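Kinadico
Word lists and reading notes for the bakery trade, Dutch dialects to English

What this is

Kinadico is a glossary of words that bakers use at work. It holds 3000 entries, collected from old workshop notebooks, price lists and flour orders, mostly from the border villages near Gruluditz. Many of these words are in no printed dictionary, or they are there with another meaning. I began the list for my own translation work and put it here so that other people can use it and correct it.

The name has no meaning. I wanted a word that gives no other results in a search.

What is in the folder

entries.txt - the main list, one entry per line, fields divided by tabs
sources.txt - the short codes for the notebooks and price lists
spelling.txt - spelling variants that point to a main form
changes.txt - what was changed in each version
old/ - the lists from before version 2, kept only for reference

All files are in UTF-8. Please do not open entries.txt in a spreadsheet program and save it again. The program changes fractions such as 1/2 into dates, and I had to repair this by hand already.

Fields of an entry

Each line has 8 fields, in this order: number, headword, part of speech, village code, English meaning, quotation, source code, remark. The remark may be empty. The quotation may not be empty, with the exception of words that came from the Ruker price lists, where there are no sentences to quote.

The village code is the place where the notebook was kept. It does not say where the baker was born. A person who moved over the border as an apprentice often wrote with the words of his first master, and you will find such mixtures in the entries with code GR.

How the meanings were chosen

I gave the English word that a baker in Britain would use, when I could find one. For some words there are several. The stick of bread that is baked from leftover dough has four names in the notebooks, and in English I simply wrote "end loaf" with a remark. This is my own choice and you may prefer another.

Where the notebook has a drawing next to the word, I trusted the drawing more than the sentence. Drawings helped most with the names of shapes, for example the difference between a roll that is closed at the ends and one that is only folded. 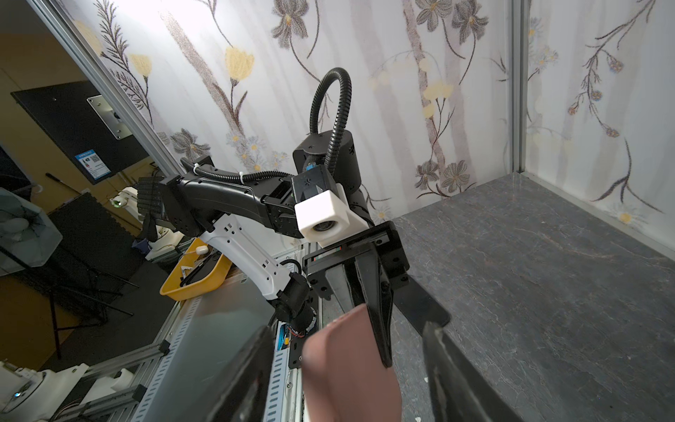
Brown and rounded, with a smooth surface.

Shape words are the most difficult part of the list. The same headword can mean a round loaf in one village and a long one in the next, and both bakers would be surprised to hear it. I split such cases into two entries with the same headword and different numbers. If you count headwords you will therefore get a lower figure than 3000.

Colour words are also not stable. "Bruin" in the Van Hecke notebooks is mostly used for the flour and not for the crust. In the Ruker lists it is always the crust. When I could not decide, the remark field says "flour or crust".

Weights and measures

Old weights were left as they are in the quotation. I did not convert them to grams, as the local pound was different from place to place and some writers changed to the new one in the middle of a notebook. If you need a conversion, please make it in your own copy and say which pound you took.

Known problems

- Ten entries have a source code that is missing from sources.txt. They come from loose sheets which I have not yet put in order.
- The letters n and u look the same in the second Van Hecke notebook. I have read them as best I could, but some headwords may be wrong.
- Plural forms are given only when they are irregular, and not always then.
- Words for festival breads are too few. Most notebooks stop in August and start again in the new year, so the winter baking is badly covered.
- The sorting follows the old alphabet, with ij after y. Several people have written to me that this is an error. It is on purpose.

Corrections

Please send corrections as plain text, with the entry number first. A correction to a meaning should have a quotation, also when you are sure of the word from your own family. I will put it in the remark field if there is no written source - it is then not lost, and the next reader can judge.

I read the messages in the evening and answer in the order they arrive. It can take some weeks.

Use

You may copy, print and change the list, also for paid work. Please mention Kinadico and the version number. The quotations are short, but the notebooks themselves belong to the families who lent them, and I cannot pass on scans of the pages.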